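Substituting cottage cheese for cream cheese in a no-bake lemon filling

Posted by Precious Evangelista
2021-05-27
14 comments | 6 shares

I am responsible for the dessert served at a monthly luncheon and would like to prepare a lighter no-bake lemon filling. The original recipe calls for cream cheese, powdered sugar, lemon juice and whipped cream, set in a crumb crust. In January I replaced the cream cheese with an equal weight of low-fat cottage cheese. The flavor was acceptable, but the filling was grainy and did not hold its shape when sliced. I would be grateful for advice on correcting the texture without returning to the full amount of cream cheese. The crust is made from plain oat cookies and has given no difficulty. 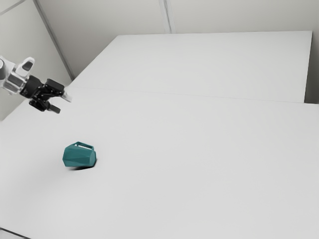
White tabletop with black gripper.

Løken

Two separate problems are described, and they should be treated separately.

Graininess is a matter of blending. Cottage cheese should be drained in a fine sieve for at least an hour and then processed alone, before any other ingredient is added, until no curds can be felt between the fingers. In most household machines this requires about 4 minutes, with one or two pauses to scrape down the sides. Sugar and lemon zest may follow. Lemon juice should be added last and in a thin stream.

The failure to set is a matter of structure. Cream cheese is firm when chilled, and blended cottage cheese is not. Powdered gelatin is the usual remedy. Sprinkle it over cold water, allow it to stand until swollen, warm it gently until clear, and stir a spoonful of the filling into it before combining the two.

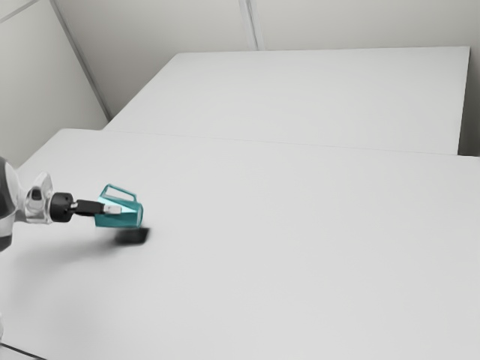
The whipped cream should then be folded in without delay, as the mixture begins to thicken once the gelatin has cooled. Members are advised to chill the finished dessert for no fewer than six hours, and preferably overnight, before it is cut.

Where gelatin is not suitable for all guests, agar may be used, but it must be boiled and it gives a firmer, more brittle result. The quantities are not interchangeable. Please follow the directions on the package.

7 people found this helpful

Westa_kitchen

Use Greek yogurt. It is smoother and there is no need to drain it.

Brundura

The previous reply should be read with some caution. Many Greek yogurts do release liquid on standing, and yogurt combined with lemon juice produces a noticeably sour filling. If yogurt is preferred, it should be strained and the lemon juice reduced.

A partial substitution may also be considered. Our own group uses one part cream cheese to two parts blended cottage cheese, with a smaller amount of gelatin. The cream cheese must be at room temperature or it will leave lumps. The result can be sliced cleanly with a knife dipped in hot water and wiped between cuts.

6 people found this helpful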